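Plarner needs a part-time proofreader for its crossword and puzzle magazines, 19 hours a week, starting in June. You will check that 14 Across fits the grid and that its clue was not written at midnight by Radomír Kopecký, our editor — it usually was. Pay is monthly, and the coffee is free for a reason. 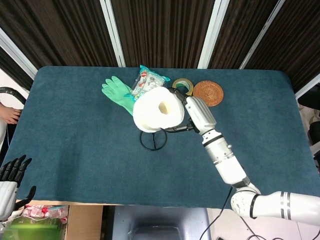

Do I need to be good at crosswords?

Patient is better. Good solvers guess what the clue meant and miss the typo.

We work from paper proofs, so you'll need to come in. Send a short letter and one puzzle you found a mistake in to Jintana Thongdee by 12/07/2025. Letters written entirely in anagrams will be returned, also in anagrams.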